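About Tristberg Toy Library

We lend toys! Nicanor Requena opened Tristberg with 32 soft toys and one shelf, and we now look after families from 67 homes – grandparents very welcome. Members take home 2 toys at a time and swap them whenever they like.

Plush is our first love. We mend seams, replace lost eyes and brush out tired fur, and we get a real kick out of seeing an old favorite go out again.

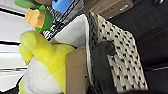

Yellow-green plush with a white belly, in or against the basket with striped fabric.

Got toys your kids have outgrown? Bring them by! We're collecting through November and would love to reach 100 on the shelves. Fabric scraps are handy too – stripes, checks, anything cheerful.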